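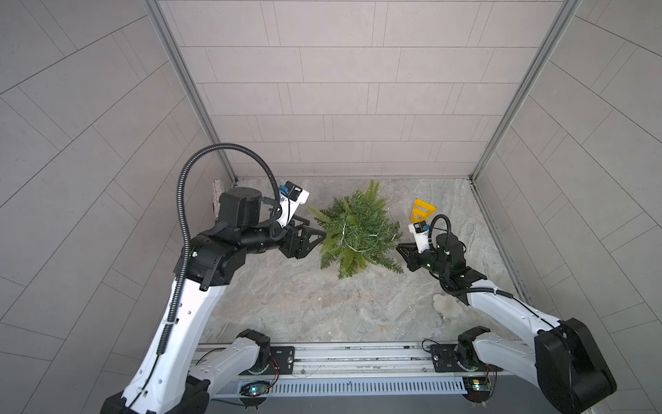 Greenery on a marble-patterned floor, between two robot arms.

Every July our running club holds a memorial race, and every July we argue about the wreath. Margit Fagerlund wants it bigger. Oratile Pretorius wants it sponsored by Duner, with a logo the size of a dinner plate.

I would like to talk about the race itself. Last year 205 people paid to enter and 64 finished, the rest having met the hill. There were two water tables, both before the hill. The speeches lasted longer than the winner did.

A runner who trained in all weathers deserves a decent course and a short speech. Spend the wreath money on marshals, and put a third table at the top. I will carry the cups up myself, provided Margit lets me start on the Friday.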